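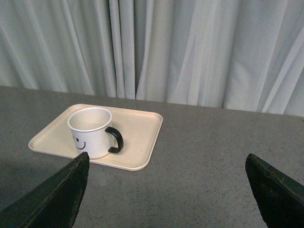
Pale curtain behind a gray tabletop.

Orkovberg opens its first master's in small satellite operations

8/28/21

The technical college at Orkovberg will take its first students for a master's in small satellite operations this fall, five years after the idea first appeared on an agenda under "any other business." Applications for the opening class came to 300. The program has room for considerably fewer, and the admissions office has asked people to stop calling to find out how many fewer.

The course runs two years and is taught in English, with the exception of the parking rules. Students spend the first year on orbital mechanics, radio links, power systems and a required class in technical writing that the faculty describes as popular. The second year is split between a thesis and an industry placement lasting 180 days. Placements are paid, though the brochure puts the word in smaller type than the rest of the sentence.

Two companies have signed up to take students so far. Brollitar, which builds attitude control units for satellites about as big as a toaster, will take the larger share. Uvance sells ground station time by the minute and wants people willing to work nights, which is when its customers tend to remember they have a satellite. A third firm is said to be interested and has been since March. 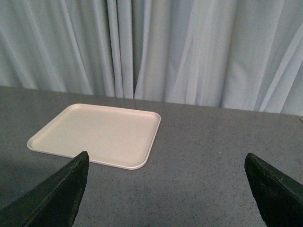

A ground station, eventually

The centerpiece of the program is meant to be a student-run ground station on the roof of the Angelovski building. The antenna has been delivered. The roof, according to the college's own engineers, needs strengthening before anything heavier than a pigeon is bolted to it, and the work is out for bids. Until then students will share Uvance's dish, in time slots the company has called generous and the course handbook calls early.

The college also plans to fly something of its own. The first class will begin design work on a small satellite carrying 7 experiments, among them a radiation counter, a sun sensor and a camera that the project plan justifies in four pages and the student newsletter justifies in one line – everyone wants a picture of home. No launch has been booked. The plan lists the launch date as "to be confirmed" and the name of the satellite as "under discussion," and people close to the discussion expect the launch date to be settled first.

Tuition is the same as for the college's other engineering programs. Applicants who were not offered a place can ask to stay on the list for next year, when the entry requirements will be unchanged apart from the essay, which is getting a word limit.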